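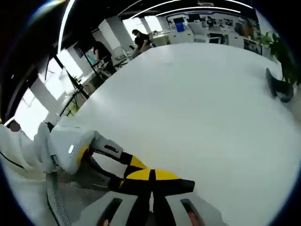 Marloes Prins

The first thing Liesbeth Hoekstra does with a new guest is walk them to the back gate and show them how the latch works. It sticks, and people who arrive at night tend to think they are locked in.

"I used to put it in the welcome letter," she says. "They don't read the welcome letter. Now I just show them."

Hoekstra rents out two cottages in Prumness, on a lane 417 meters from the dunes. She measured the distance herself after a guest complained that the old listing said 300. The larger one, Veltora, sleeps six. The smaller one has no name, only a number, and sleeps two. She bought them together nine years ago from a couple who had used them for storage and for visiting relatives.

Her rate for the small cottage is 119 euros a night in April and goes up in the summer. Bed linen is included, towels are not. She changed that once and changed it back.

"I included towels for a season. They went to the beach and came back full of sand and tar, or they didn't come back. I bought 70 towels that year. So now you bring your own, and if you forget, I lend you a set and you give it back to me at the door."

We talked in the kitchen at Veltora between one family leaving and the next arriving at 4. Her nephew, Sem Kramer, was upstairs making the beds. He does the changeovers with her during school vacations and handles the bookings the rest of the year. For a long time she took reservations only by phone. Kramer moved them to an online calendar after two families turned up for the same week.

"That was a bad afternoon," Hoekstra says. "One family got this house. For the other one I called Fenna Mertens up the road, and she had a place free. They still go to Fenna." 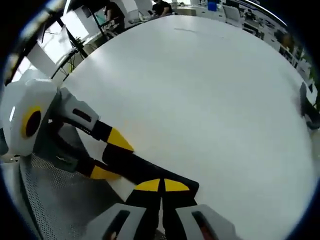
She has not raised the price of the large cottage in three years, and she doesn't plan to this year either. Most of the people who stay there are repeat guests, and she would like to keep them. What has gone up is the cleaning fee, which now covers the laundry in Bestau. The washing machine in the shed could not keep up with six beds.

Dogs are allowed in Veltora but not in the small cottage, where the floor is old and marks easily. Guests ask her to make an exception nearly every month. "It's always a very calm dog," she says.

The roof is the next big expense. Pieter Dijkstra, who did the gutters, has told her the seaward side will last two more winters. She wants it done this fall, after the last booking, and has blocked out three weeks on the calendar.

I asked if she ever stays in the cottages herself. She said she sleeps one night in each before the season opens, with the heating on, and writes down whatever bothers her. This year's list had a dripping tap, a reading lamp on the wrong side of the bed and a shutter that bangs when the wind is from the west. Kramer has fixed the tap. The shutter is waiting for a new hook.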